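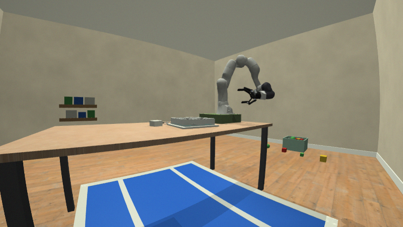 Questions fréquentes – huiler son parquet soi-même

Faut-il poncer avant ?
Si l'ancien fini est un vernis, oui, jusqu'au bois nu. Sur un sol déjà huilé, un bon nettoyage et un égrenage léger suffisent, et c'est déjà bluffant !

Quel grain choisir ?
Je termine toujours au 120. Plus fin, le bois se ferme et boit mal l'huile.

Combien de couches ?
Deux, fines, bien essuyées. Le chêne s'en contente très bien – le pin en réclame parfois une troisième, et quel plaisir de voir le veinage ressortir !

Quand peut-on remettre les meubles ?
Comptez deux jours pour marcher en chaussettes, une bonne semaine pour les meubles, et attendez encore un peu avant de dérouler les tapis.

Que faire des chiffons ?
Trempez-les dans l'eau puis étalez-les dehors. Roulés en boule, ils peuvent prendre feu tout seuls.

Et l'entretien ?
Savon noir très dilué, serpillière bien essorée.

Classé dans : Sols et parquets

À lire aussi
Réparer une lame qui grince
Huile ou cire ?
Poser des plinthes sans clous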